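나무 도마 오일 마감, 광고 문구 빼고 해 보기

2021년 8월 24일

도마 오일 글은 대부분 오일 파는 쪽에서 쓴다. 그래서 한 달에 한 번은 꼭 발라야 한다느니, 전용 왁스까지 써야 완성이라느니 하는 말이 따라붙는다. 나는 그 말을 별로 믿지 않는다. 7월 내내 집에 있는 도마로 해 본 결과만 적는다.

준비물
식용 등급 미네랄 오일, 사포 두 장(180방과 240방), 안 입는 면 티셔츠 조각. 오일은 Remska 238ml짜리를 썼는데, 약국에서 파는 무향 제품과 차이를 못 느꼈다. 전용 브러시는 필요 없다.

1. 씻고 말리기
미지근한 물과 주방 세제로 씻고 세워서 말린다. "두 시간이면 충분하다"는 설명은 의심하는 게 좋다. 우리 집 장마철에는 18시간이 지나도 옆면이 눅눅했다. 손등을 대 봐서 차가우면 더 둔다.

2. 사포질
180방으로 결을 따라 밀고 240방으로 마무리한다. 400방 이상을 권하는 사람도 많은데 칼질 몇 번이면 도로 거칠어진다. 깊은 칼자국은 사포로 없애려 들지 말 것. 도마만 얇아진다. 가루는 마른 천으로 닦고, 물걸레를 썼다면 1번으로 돌아가야 한다.

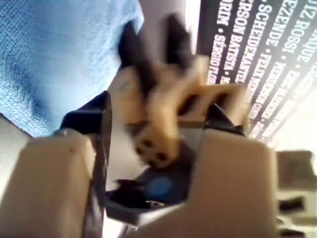

베이지색 집게 손가락 두 개와 그 사이에서 흔들려 찍힌 황갈색 물체

3. 바르기
천에 오일을 묻혀 앞면, 뒷면, 옆면 순으로 바른다. 마구리, 그러니까 나이테가 보이는 면이 제일 많이 먹는다. 거기만 한 번 더 바른다. 오일을 데우면 더 깊이 스며든다는 주장도 시험해 봤는데 눈으로는 구별이 안 됐다. 굳이 불을 켤 일은 아닌 듯하다.

4. 닦아 내기
4시간 뒤 겉에 남은 오일을 마른 천으로 닦는다. 끈적하면 덜 닦은 것이다. 하룻밤 세워 두었다가 쓴다.

식용유로 대신해도 되나
권하지 않는다. 올리브유를 바른 작은 도마는 3주쯤 지나니 쩐내가 났다. 호두 기름은 굳는 기름이라 괜찮다고들 하지만 견과류 알레르기가 있는 손님이 오는 집이면 피하는 편이 낫다.

얼마나 자주
달력에 표시할 필요는 없다. 물을 몇 방울 떨어뜨려 보고 금방 스며들면 바르고, 맺혀 있으면 그냥 쓴다. 내 도마는 첫 마감 뒤로 아직 물이 맺힌다. Nivden 왁스도 절반만 덧발라 비교해 봤지만, 지금은 어느 쪽에 발랐는지 나도 모르겠다.

오일이 밴 천은 펴서 말린 뒤 버린다. 미네랄 오일은 그나마 낫지만 아마씨유나 호두 기름을 닦은 천은 뭉쳐 두면 저절로 열이 올라 불이 날 수 있다. 이 경고만큼은 과장이 아니다.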